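Getting takeaway drinks home without a spill

Most spills happen in the last few minutes, between the car and the kitchen table. A cup that has sat safely for the whole drive gets tipped when you reach for your keys. These are the habits that have worked in our house, where the nearest decent coffee is a fair drive off in Panddale.

Check the lids before you leave the counter. Run a thumb right round the rim and press down as you go. A lid that looks flat can still be lifted at the back, usually over the paper seam in the side of the cup. Turn the drinking hole away from the seam if you can.

Ask for the drinks to be filled a finger short of the top. You lose a mouthful of milk and save the seat covers.

Carry two drinks in a carrier even if you have both hands free. If you have only one cup, put something of similar weight in the other side, such as a bottle of water or a wrapped sandwich. An unbalanced carrier swings.
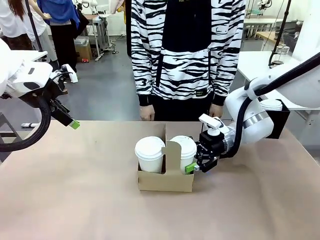 Two lidded cups in a cardboard carrier with a central handle.

In the car, the footwell on the passenger side is better than the seat, which slopes backwards. Put a folded towel under the carrier and wedge a bag against it. If the carrier has got damp underneath, don't lift it by the handle. Slide a hand under the base.

Once home, put the carrier down before you do anything else and take the cups out straight up, one at a time, holding the carrier still with your other hand. Hold the cup below the lid. Squeezing near the rim is what pops a lid off.

For coffee on a fabric seat, blot with a dry cloth first and don't rub. Then use cool water with a drop of washing-up liquid, blot again, and leave the windows open a little. Milk needs dealing with the same day or the smell sets in. Bicarbonate of soda left overnight and vacuumed up will help with what remains.

Clean, dry carriers are worth keeping. They hold seedling pots, paint testers, or sauce bottles for a barbecue. Throw out any that have gone soft at the bottom.

Last updated 2020-06-06

Comments

Ubaldo Guerra
The towel tip works. I use an old bath mat with the rubber side down and it doesn't slide at all.

negri61
What about cups with dome lids? Mine always leak through the hole.

Osov Gardener
A bit of foil over the hole does it. I keep my carriers for tomato plants, they last until July if you don't water in them.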